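Cómo montar una pinza de mano con marcador para grabar demostraciones

Abril – por el equipo del taller Kemik

Llevábamos meses queriendo enseñarle tareas sencillas a Pollus, el brazo de escritorio del taller, y por fin tenemos una pinza de mano que funciona de maravilla. Se monta en una tarde, no hace falta soldar y las piezas caben en cualquier impresora doméstica. ¡Animaos, que engancha!

Necesitáis el cuerpo y los dedos impresos, tornillería M3, una cámara pequeña, un cable USB largo y flexible y un marcador impreso en cartulina gruesa. El juego completo pesa 700 gramos con la cámara puesta. Imprimid los dedos tumbados, con la capa a lo largo, o se partirán al primer apretón (nos pasó dos veces).

Primero atornillad los dedos al carro y comprobad que corren sin rozar. Si notáis un salto, lijad la guía muy poco y volved a probar. Después pasad el cable por la abertura del cuerpo, dejando una vuelta holgada, y conectad la cámara. No apretéis la tapa todavía – casi siempre hay que volver a abrirla.

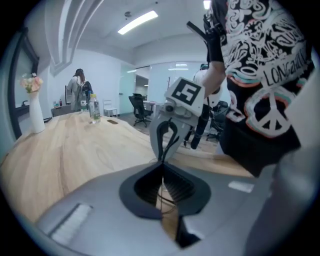 El marcador es la parte que más dudas genera, y también la más divertida de ajustar. Tiene que quedar plano, bien sujeto y con todo el borde negro a la vista. Nosotros lo llevamos en lo alto del dedo gris, sobre una tarjeta blanca cuadrada, con el cable negro haciendo un bucle por delante. Vigilad ese bucle: puede subir hasta tapar una esquina del patrón, y entonces el programa pierde la posición. Una brida floja más abajo lo arregla.

Para calibrar, abrid Ollholm (el programita que usamos en el taller), elegid el marcador y moved la pinza despacio por toda la mesa. Parad cuando tengáis 121 capturas válidas. Luego abrid y cerrad los dedos varias veces, hasta el tope, para que guarde el recorrido.

Con eso ya podéis grabar. Empezad con algo facilito, coger un vaso y dejarlo en otro sitio, y repetidlo cambiando el punto de partida. Nuestra primera sesión larga dio 1.130 tomas y Pollus aprendió a colocar vasos con una soltura que nos tuvo aplaudiendo como críos.

Comentarios (3)

kong_3d: ¿Sirve PETG para los dedos? Los míos en PLA se doblan un poco.

Kemik: Sí, va muy bien. Sube las paredes a cuatro y ni se inmutan.

tornilloflojo: Montada anoche. Lo de la brida me ha salvado, perdía el marcador cada dos por tres. ¡Gracias!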